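Speaker notes: What we learned from testing private wells in the Manska valley

8 min read

Slide 1. Title

Wait for people to sit down. Thank Josefina Benítez for the introduction and for getting us the room. Say my name and that I worked on the well program in Pravton County from the first mailing through the second round of sampling. Taha Ouali ran the field side and is sitting in the second row. Send the hard questions about plumbing to him.

Slide 2. Who is on a private well

Start with the number. There are 1,797 households in the valley that get their water from a private well. Most are north of Jelel, past the end of the town water main. A few are closer in and never connected when the main went by.

The town system is tested on a schedule and the results are published. A private well is the owner's job. In our county a well gets tested when it is drilled, and often again when the house is sold, if the lender asks for it. After that it can go thirty years. We met owners who had the original drilling report in a kitchen drawer and thought it was still good.

Ask for hands: who grew up on a well? Then: who knows the last time it was tested? Give it a few seconds.

Slide 3. What we offered

One free test per household for bacteria, nitrate and arsenic. We sent every well owner a letter, one page, with a card to mail back. The card asked for a phone number and a good time of day to call.

The first draft of the letter was three pages and had a paragraph of law in it. Anjana Mridha cut it down. If anyone wants the letter, I have copies on the table by the door. Take it and change the names.

Slide 4. Who said yes

614 households sent in a sample. That is about a third. I was hoping for half. Other counties I have talked to were happy with less.

We got more replies from people with small children and from people who had moved in during the last five years. We got few from the farms along Garrido Creek, and those were wells we cared about. Maximiliano Ojeda grew up out there and he went to the co-op on sale mornings with a box of bottles. That worked better than the letter did. If I were starting over I would begin at the co-op and mail the letters afterward.

Slide 5. Taking the sample

Don't spend more than three minutes here. People can read the handout.

The main points:
Take the aerator off the faucet first.
Run the cold water for five minutes.
Don't touch the inside of the cap or the rim of the bottle.
Fill to the line. The bacteria bottle has a powder in it that takes care of chlorine. Don't rinse it out.
Put it in the cooler with the ice pack.
Bring it in the same morning.

The rinsing was our biggest problem. It is a clean habit to rinse a bottle before you use it, and careful people did it most. We put a red sticker on the cap that said DO NOT RINSE and there was a lot less of it after that.

If there is a softener or a filter, decide what you want to know. A sample from the kitchen faucet tells you what the family is drinking. A sample from the tap at the pressure tank tells you about the well. We asked for the kitchen faucet in the first round and did both in the second round for anyone with treatment equipment. I'd do both from the start if the budget allows it.

Slide 6. Drop-off

We had two drop-off points, the Jelel library and the fire hall. Hours were 7 to 10 a.m. The library was easier for people in town, who mostly weren't the people on wells. The fire hall got three times the traffic.

The form that goes with the bottle needs to be short. Ours asked for well depth, year drilled, type of casing and distance to the septic tank. Most people did not know any of those. They left the form on the counter and went home to look it up, and then the bottle sat. In the second round we asked for name, address, phone, time collected and which faucet. The rest we got over the phone later.

Slide 7. Getting it to the lab

The bacteria sample has a short clock on it. Ours had to be at the lab and started within 30 hours, and we planned for same day. The drive is an hour and ten minutes in good weather. The courier left the fire hall at 10:30 a.m. whether or not everybody had made it in.

Nitrate and arsenic are more forgiving. If you have to miss a courier run, the metals bottle will keep once it has been preserved. The bacteria bottle has to be thrown out and done over. Tell the owner that day. We let a few of those calls slide to the next week and people were annoyed, and they were right to be.

Slide 8. At the lab

Keep this short. This audience mostly wants to know what comes back and when.

Bacteria is a yes or no test. The water is mixed with a growth medium, kept warm overnight, and read the next day. Nitrate is quick. Arsenic goes in a batch, so the wait depends on how many other people's samples are in line. We told owners to expect three weeks and most had a letter in two.

Slides 9 and 10. Laboratory equipment, computer renderings.

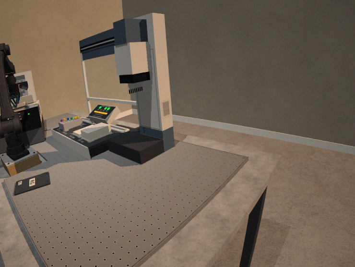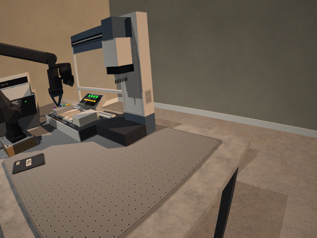

Slide 11. What we found

Go slowly on this one. It is the slide people take a phone out for.

Of the 614 wells, 124 were positive for total coliform. That sounds worse than it is. Total coliform bacteria live in soil and on plants. Finding them means there is a way for surface water to get in, and the usual way in is a cracked cap or a gap around the casing. It is a reason to look at the well and test again. A positive for E. coli is more serious, and those owners got a phone call the same day and were told to boil their water.

17 wells were over the federal drinking water limit for arsenic, 10 parts per billion. They were not where we expected. We thought we'd see it in the deep wells on the east ridge. Some were there, but there was a group on the flat ground just north of Jelel, in wells of ordinary depth. The geologist's explanation is the gravel layer under that part of the valley. I am not going to try to give the geology from the stage. There is a two-page summary in the handout.

Nitrate was high in a few wells near the creek, about as we expected. If there is a baby in the house and the result is over the limit, that is a phone call too. Boiling does not take nitrate out. It makes it stronger. Repeat that sentence. People mix up the advice for the two tests all the time.

Slide 12. The result letter

The lab report is a page of abbreviations. Don't mail it by itself.

Our letter had one line at the top in large type. It said either "Your results were within the limits for the three things we tested" or "One or more of your results was above the limit. Please read the next paragraph." The lab report was stapled behind it.

We did not write "your water is safe." We tested for three things. There are other things that can be in water.

Damián Carrasco took most of the calls. He kept a list of the questions and we used it to rewrite the letter for the second round. The top three:
Can I shower in it?
Do I have to tell the buyer?
Does the pitcher in my fridge take it out?

For arsenic, showering is fine. For the buyer question, talk to a lawyer in your own state. For the pitcher, read the box, and look for a certification that names arsenic. Most do not.

Slide 13. Fixing it

Bacteria: check the cap, check the casing, shock chlorinate, run it out, wait a week or two, retest. The cost is low if the cap is the problem. Taha has a page with the amount of bleach by well depth and diameter. Don't run the chlorinated water into the septic system. Run it out on the gravel with a hose.

Arsenic: a point-of-use unit under the kitchen sink is enough for most families. It needs a new cartridge on schedule and the treated water should be tested once a year. When we called back after a year, seven of the owners with arsenic had put something in. Four had switched to bottled water. The others were renters or were still deciding.

The renters are a gap. The landlord got the letter in some cases and the tenant did not. In the second round we mailed to the property address as well as the tax address. Please do this. It costs a stamp.

Slide 14. What I would do differently

Start at the co-op.
Short form from the first day.
Sample before and after treatment.
Write the phone script before the first results come in. We wrote ours on the afternoon of the first positive.
Have the letter in Spanish at the same time as the English one. Ours was four weeks behind.
Avoid June if there is haying. We lost most of that month.

Slide 15. Questions

If it is quiet, ask Josefina about how her district handled shared wells, where one well serves three or four houses. We only had a few of those and she has had a lot more.

If someone asks about PFAS: we did not test for it, the cost per sample was too high for our grant, and we hope to do a small set next year. Don't guess at numbers.

Handouts are by the door. The bleach page is the yellow one. Return the laser pointer to the desk.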